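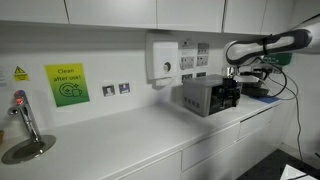 Plirnura FAQ

Plirnura is the planning and control stack we build at Mukuma for robot arms that work at counters, benches and sinks. These are the questions that come up most on the mailing list and at our open afternoons in Clotdale. Last edited 7th September.

What does Plirnura do, in one paragraph?

It takes a goal ("put the cup on the mat"), a model of the room and whatever the sensors are reporting, and it turns those into joint motions that your arm can run safely. Inside are four programs that talk to each other: the scene keeper, the task planner, the motion planner and the controller. You can run all four, or pull out just the one you need. Plenty of people only use the motion planner, and that's fine with us!

Why kitchens?

Kitchens are wonderful for this work. A counter under a row of upper cabinets gives the arm a long, low slot to work in, and a planner that's happy in open space suddenly has to think about its elbow. Then there are the surfaces. White doors, white wall, white counter, and next to them a chrome tap that reflects everything. Depth cameras hate chrome. We've learned more from one shiny spout than from a whole month of colored blocks on a table.

Do I have to model the whole room before I start?

No. Start with the big flat things: counter, wall, underside of the cabinets. Those three take a few minutes with the box tool and they prevent most of the bad plans. Add the appliances next, as plain boxes with a bit of padding. Leave the small stuff to the scene keeper, which adds and drops objects as it sees them.

One thing that should always be drawn by hand is a hot water tap. Put a keep-out zone around the spout and the drip tray, and mark it "locked" so that a bad camera reading can't erase it.

How does the planner treat cables?

Up to version 8 it didn't, and people let us know about it. Version 9 has a cable model, and I'm really pleased with how it came out. You tell it where the cable leaves the arm, where it's anchored and how much slack there is, and the planner keeps a soft tube around the sagging loop. Soft means that passing through the tube costs something but isn't forbidden. If you want it forbidden, set cable_mode to hard. Expect slower planning when you do.

How long does a plan take?

On our test machine in Egan, a reach from one end of a counter to the other takes 235 milliseconds with the default settings. Hard cable mode takes 771. The controller runs on its own clock at 200 hertz and never waits for the planner, so a slow plan means a pause at the start of a motion and no jerk in the middle of one.

My arm stops a hand's width short of the wall. Is that a bug?

Almost always it's padding. Padding is added to both the arm and the obstacle, and people tend to set a generous number on each. Open the viewer, switch on "show padded shapes" and look at the gap. Wall sockets and paper towel dispensers that stick out get padded too, so a wall that looks flat to you can be quite lumpy to the planner.

If the padding looks right, check the camera calibration. A small tilt error grows with distance and pushes the whole back wall forward.

Can it learn from demonstrations?

Yes, through the policy slot. A learned policy suggests the next stretch of motion, and the motion planner checks it against the scene before the controller gets it. Suggestions that fail the check are trimmed or replaced. You can log every one of those moments, and the logs are fascinating reading - you find out very quickly which habits your policy has picked up.

What happens if a person reaches in?

Plirnura will slow down and stop for a tracked person, but it is not a safety system and isn't certified as one. Use the arm's own protective stop, and whatever scanner or fencing your risk assessment calls for. Please don't skip this part.

Which arms are supported?

Any six- or seven-joint arm with a position or velocity interface and a URDF file. Grippers are separate plugins. If yours is missing, the template plugin is short and well commented, and we enjoy reviewing new ones.

Is there a simulator?

There's a light one in the box, good for checking reach and collisions. It doesn't do water, cloth or friction worth trusting. The July release added a kitchen starter scene with a counter, upper cabinets and drawers, all of which can be resized from one settings file.

How do I report a bad plan?

Run plir snapshot right after it happens and attach the file to your report. It holds the scene, the start and goal, the settings and the random seed, so we can replay the same plan here. Camera images are left out unless you add --with-images.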